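Folding (clothes)

Folding clothes is the household craft of turning a soft, shapeless garment into a flat, regular packet that can be stacked, shelved or stood on edge in a drawer. It is one of the most widely practiced home skills, and a surprisingly rich one!

Surfaces

A table works, but the bed is the favorite folding surface in many homes. It is wide, soft and usually close to the wardrobe, so finished stacks travel only a step or two. A smooth sheet helps -- thick blankets grab at fabric and let it bunch.

Method

Most folds begin with the garment laid flat and smoothed from the center outward. Shirts are folded in thirds lengthwise, then in half or in thirds again. Jeans are the great pleasure of the pile: one leg over the other, crotch point tucked in, then two or three folds toward the waistband. Denim holds a crease on its own and makes a fine base for lighter things.

Variants

The Frandsen fold, named for a boarding house in Fliltport, ends with the hem tucked into the waistband. Its house manual lists 13 folds, five of them for trousers alone.

Jeans folded and stacked on a strawberry-print sheet; in the second view, a dark teal-green garment is spread out beside the pile.

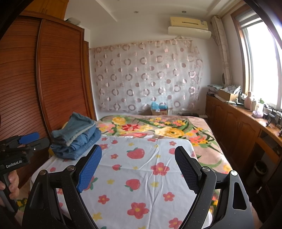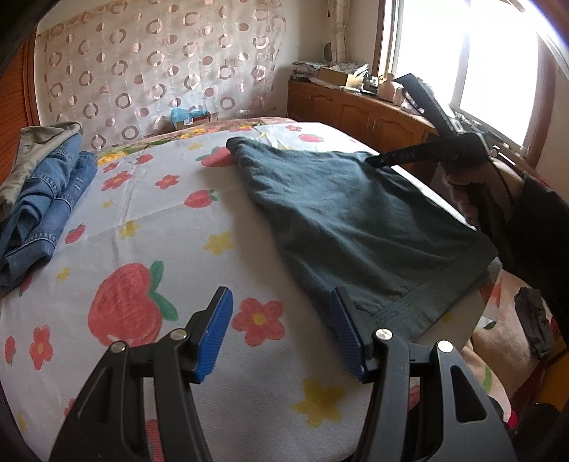

Article by Nadine Mansour -- revised in December by Dirk Rothe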